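Section 4: First start and moving your old phone's data

These steps cover the Cladanard handset from the first charge to the first call. The leaflet in the carton says the whole job takes 2 minutes. Allow up to 30, more if you have years of photos to bring over.

1. Charge the phone before you switch it on. The battery meter is not to be trusted until it has been through one full charge.

2. Fit the SIM. The tray is on the left edge, above the volume key. Press the pin straight in until the tray lets go.
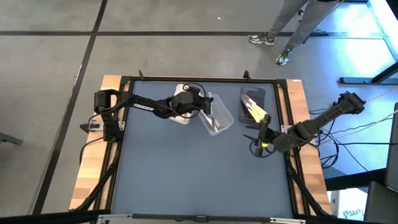 Fig. 4-1. Work table with three containers at the back.

CAUTION: The tray's rubber seal is what the water-resistance claim rests on. If it looks pinched or torn, treat the phone as not water resistant, whatever colour the sticker on the carton is.

3. Hold the power key until the logo appears, then choose your language and region. The region can be changed only once afterwards.

4. Join a Wi-Fi network. You will be offered a Zulluteo account at this point. Tap Skip, in small grey type at the bottom. Calls, texts and the camera all work without one.

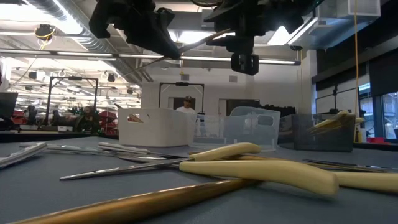
Fig. 4-2. Gripper holding a thin, light-coloured rod.

5. Open Wan Transfer on both phones and type the code from the old one into the new one. Keep them side by side with their screens on.

NOTE: The progress bar is decorative. It tends to reach the end early and sit there. Wait for the word Finished.

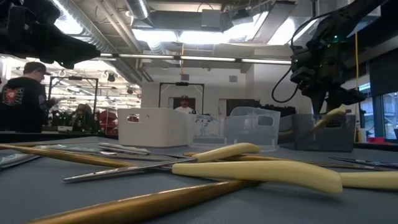 6. Check what came across. Contacts and photos are usually complete. Text messages are less certain, and call history stops at 300 entries. Do not erase the old phone until you have used the new one for a week.

7. Turn off Stimorus Boost under Settings, Battery. It is advertised as doubling standby time. In our June trial it mainly delayed message alerts.
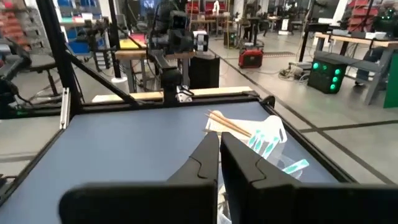 If the SIM tray will not open, stop pushing and check that you are in the right hole. The microphone opening sits close by and is nearly the same size. Use the pin supplied or a straightened paper clip. Wooden chopsticks like the pair on the tabletop are far too thick at any point for this, and a toothpick can snap off inside.

8. Set a six-digit screen lock. Face unlock is quicker, but we would not rely on it for banking.

If the phone stops with error 1567, restart it and repeat from step 4. A second failure means a service visit, despite what the help screen suggests.

Section revised by Cheng-en Kwan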